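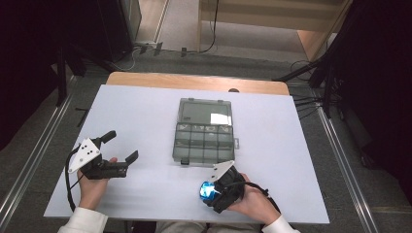
24th November

By Humaira Paracha

Small shiny things are the ones that vanish first in my house, and it took me far too long to start giving them proper homes! Beads, foil-wrapped sweets, odd buttons, the spare screws from the bookcase, all of it used to live in one biscuit tin and I'd tip the lot out every time. Now I sort on a table, onto a plain white board, and I can't tell you how much easier it is on the eyes. A pale background makes anything blue or dark jump straight out at you. The box I like best is the see-through grey sort with a hinged lid, a grid of little square compartments in the near half and one long open space at the far end, and I'd choose that layout again over any box that's all tiny squares, as there's always something too big for them.

Put the big awkward bits in the long space before you start on the squares. Hooks, a tape measure, the small scissors. Then fill the grid one kind at a time. If you do all the buttons, then all the beads, you get into a lovely rhythm and hardly notice the time going. My first proper go, back in April, was finished in 14 minutes with the radio on.

Don't fill a compartment to the top. Leave a finger's width, or things hop over the dividers when you carry the box upstairs (ask me about the sequins).

A sticky label is well worth having, but keep it to one corner so you can still see in. Pencil is best. I change my mind about what goes where at least once a season, and rubbing out is quicker than peeling.

Smoky plastic does hide dark things a bit. I keep black press studs in a square next to something bright, and that helps more than you'd think. My neighbour Nga Hoàng puts a scrap of white felt in the bottom of hers, cut to fit, and I've copied her for the needles.

Always check both catches before you lift. Close the lid, press along the front, then pick it up from underneath with both hands.

Washing: warm water, a drop of washing-up liquid and an old toothbrush for the corners. Leave it open upside down on a tea towel overnight.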